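Growing hot peppers in pots: is the "stress them for heat" thing real?

gurko_balcony
27 September 2019
Every July the same advice goes around. Stop watering your chili plants for a couple of weeks before picking and the pods come out hotter. I have been growing in containers for years and I am not convinced. Last year I let four pots of Makhubela Red go droopy and kept four watered like normal. My wife and I could not tell the pods apart. What I did get was a smaller crop and a lot of dropped flowers. Has anyone here tested this, or are we all repeating something we read on the back of a seed packet? 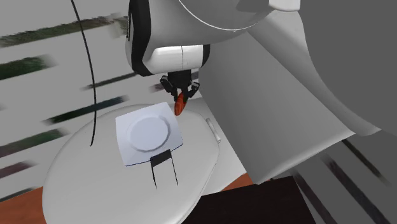 The other thing I don't buy is the Epsom salt spray. My leaves were green before it and green after it.

pottingshed23
Two people tasting is not much of a test. Heat varies from pod to pod on the same plant, let alone between plants. You would need a lot more pods before you could say it made no difference.

gurko_balcony
Fair, but the people telling me it works have tasted fewer than I have. Why is it on me to prove it doesn't?

wasasero_lane
I dry mine out and they are hotter. Not a little, a lot. I grow the Itinport long type in 2 gallon pots and by the end of summer I water when the leaves hang and not before. You may have started too late. Pods that are already full size aren't going to change much.

gurko_balcony
Hotter compared to what? Did you have any on regular water next to them?

wasasero_lane
Compared to the year before.

gurko_balcony
So a different summer, and maybe different seed. Was the weather the same?

wasasero_lane
No, it was hotter. We had 30 days over 90. I still know what my own peppers taste like.

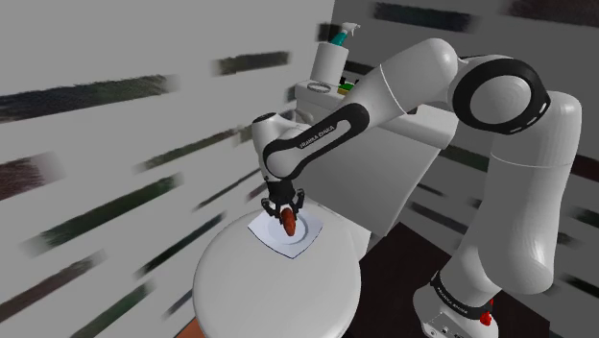

pottingshed23 says the weather could explain all of it, and a small pot in that kind of heat dries out whether you mean it to or not.

mulchpile
I'm on the fence. I think there is something to it for some varieties, but the loss in yield is never mentioned by the people pushing it. I weighed mine one season. The dry plants gave me 118 ounces and the watered ones gave me roughly half again as much. If you want hotter sauce, grow a hotter pepper.

wasasero_lane
Some of us like the flavor of the variety we have and just want more kick from it.

mulchpile
Sure, but then leave the pods on until they are fully ripe before you start messing with the water. Half the "mild" complaints on this board are from people picking green.

gurko_balcony
I picked all of mine red, for the record. I'll run it again next season with more pots and start when the first pods set. Same seed, same mix, same side of the balcony. If anyone wants to do it alongside me, post your variety and pot size.

wasasero_lane
I'm in. Still think you're going to end up agreeing with me.

pottingshed23
Label the bags by number and have somebody else hand you the pieces. Otherwise don't bother.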